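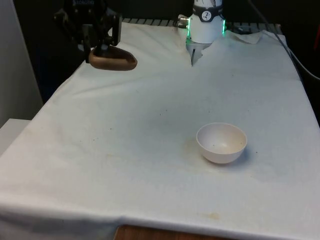
The two arms over the Mottram Room table, November 2023. The black gripper has hold of something brown.

Skestow Robotics Club: is the bowl task worth another term?

Members will have heard that the student project on tabletop handling has been put forward for the Cullum Shield, the inter-college competition we have entered before and never placed in. I was asked to write something encouraging for the newsletter. I have sat in on enough evenings to be fair about it, and fair is what I will try to be.

The job the students set themselves is easy to explain. One arm picks something up and puts it down where it has been told to. A second arm works across the same table and must stay out of the way until its turn. There is a bowl, and in the later rounds a small dish with something crumbly in it. At the end, things should be where the plan says they should be and nothing should be on the floor. My niece could do it at three, though she would have eaten the crumbs.

According to the project log, the students made 663 attempts between July and the date the entry went in. That is a lot of evenings and I take my hat off to them. What the log does not give is a single agreed meaning for the word "success". In the early pages an attempt counts if the object leaves the table. Further on it has to be released in the right place. By the last section there is a column headed "good enough", filled in by whoever was holding the pen. You cannot add those three together and get a percentage, and I wish the draft poster did not try.

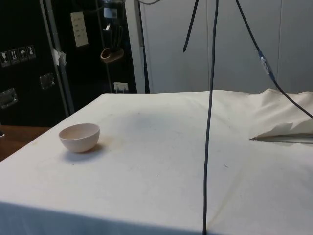 Photo: Skestow Robotics Club / project archive

The other thing that bothers me is how kind the table is. A plain white cloth, a pale bowl, plenty of clear space. I understand why you begin there. But the entry form talks about "everyday kitchens", and I have never been in a kitchen that looked like that (mine has post on every surface and a toaster in the wrong place). When I asked what would happen if the cloth were swapped for a checked one, I was told it was on the list. It was on the list in July as well.

The cloth has picked up a fair few marks and I am told it will be washed before the judges come. I would leave it. If a few stains are enough to upset the system then we ought to find out before the Shield does.

Then there is the money. The club put in 200 pounds for bits and pieces, most of which went on cable, and the Brandis fund matched it. Nobody minds that. I do mind the sentence in the bid saying the work will be "ready for use in care homes" by next summer. Who wrote it? Has anyone from a care home been asked what they would like picked up? I can think of several things they might want before a bowl.

To be fair, as promised. The handover is better than it was. In the summer the two arms used to stop and wait for each other like a pair of polite drivers at a junction, and one evening that went on until we locked up. The students have since rewritten the turn-taking, and on my last visit I sat through 13 rounds without a stand-off. They also keep proper notes now, with the failures written up in full, and the newer members are the ones doing most of the writing. I would put that ahead of anything on the poster.
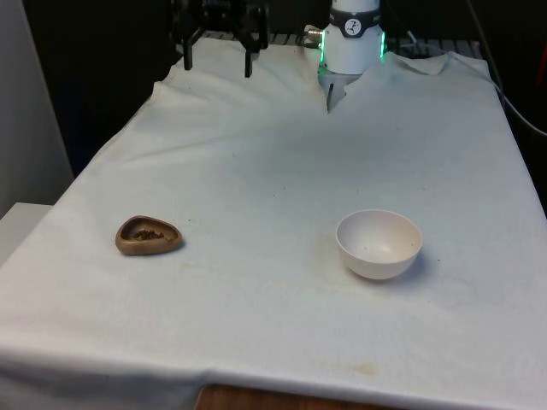

Set for the dish round: brown dish to the left, white bowl to the right, a good stretch of cloth between them.

The dish round is the one I would watch if you come along. It is harder than it looks from the back of the room. The dish is shallow and its contents can slide, so a grip that suits a solid lump will not always suit this. The students think they can get it from one side of the table to the other inside 60 seconds without spilling. I have seen it done – once – and I have seen the hoover come out more often.

My own suggestion, for what it is worth, is that we let the entry stand but take out the kitchens and the care homes. Say what was tried, on what table, how often, and what counted as a pass. If the judges find that dull, we will have lost to somebody with a better poster, and it would not be the first time.

The open evening is in the Mottram Room as usual, side entrance, kettle on from seven. Bring a checked tablecloth if you have one you can spare. Replies to this piece are welcome for the next issue, including rude ones, but please keep them to one page.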